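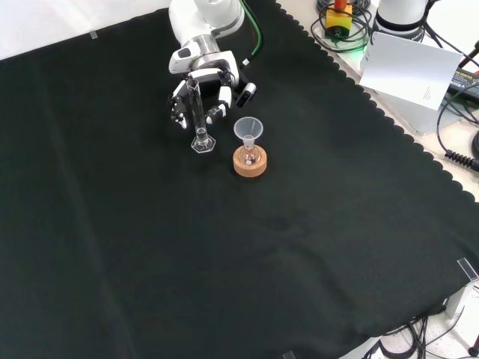 Re: [inkmix] Matching the old Fevetti gray, and are drops a unit?

Sent Sunday, 9:40 pm
To: the inkmix list

On Sunday afternoon a list member wrote:

> I have been trying to match the old Fevetti gray, the one they quit
> making. My best go so far is 40 drops of Bastos black, 12 drops of
> the Flomier blue, and water up to the shoulder of the bottle. The
> first batch was perfect. The second batch came out the color of a
> wet sidewalk, and I swear I did everything the same. Same dropper,
> too, or at least one from the same drawer.
>
> Is a drop a real unit or have I been kidding myself? And does
> anybody know why the mix goes green at the edges after a week in
> the pen? I'd hate to buy a pile of glassware if the answer is
> "shake it harder."

I'm afraid "one from the same drawer" is doing a lot of work in that sentence.

A drop is a unit in the way that a handful is a unit. It depends on the hole in the dropper, how you tilt it, and what's in it. Inks have different amounts of soap-like stuff in them to make them flow, and a wet ink makes smaller drops than a dry one. My Bastos black falls in fat, slow blobs. The Flomier blue comes out like it has a bus to catch. So 40 of one and 12 of the other doesn't give you 52 of anything, and if you swap droppers you have a brand new recipe with the old label on it.

I mixed by the drop for years and have a notebook to prove it. One page reads "blue, a good squirt, then less than last time." I was very pleased with that color. I will never see it again.

You don't need a pile of glassware. A narrow measuring cylinder and a small funnel will do nearly everything, and I'd get the cylinder first. Tall and skinny is what you want, as the marks are farther apart and you can see when you've gone over. Read it at eye level, at the bottom of the curve. If you read it standing up, with your chin on your chest, you'll be wrong by the same amount every time, and I suppose there is a kind of comfort in that.

For really small amounts use a blunt syringe, one per ink, labeled. I labeled mine with fountain pen ink. You can guess how long the labels lasted.

The other thing I'd look at is "water up to the shoulder." Whose shoulder? The old Fevetti bottles changed shape at least twice, and I own three with three different ideas of where the neck starts. My own version of the gray fills to 63 ml and I write that on the card. It's an ugly number, but it's what I had the first time and I'm not about to redo the math for looks.

As for the green edges, I don't think shaking will fix it. My guess is the blue and the black are traveling through the paper at different speeds, and the blue in Flomier has some yellow hiding in it. Put one spot on a coffee filter, touch the middle with a wet brush and leave it for ten minutes. If you get a green ring, there's your culprit. A week in a pen also lets some of the water go, so everything gets darker and odder. I'd try a different blue before anything else. Fitusine makes a dull one, sold as "Harbor," which looks terrible alone and behaves very well in company.

Two boring questions. Is it tap water? Mine leaves a crust on the kettle and did the same to a feed, so I use distilled. And did you let the batch sit overnight before deciding it was a sidewalk? Some of mine look awful until morning. A few look awful after that too, and those go in the jar marked 664, after the shelf tag that was already on it, for addressing envelopes to the gas company.

Please post a swab of batch one if you have any left, next to batch two, on the same paper. And find out which dropper it was before you wash them all.

-- 
inkmix: plain text only, please trim your quotes
To leave the list, send a blank message with "leave" as the subject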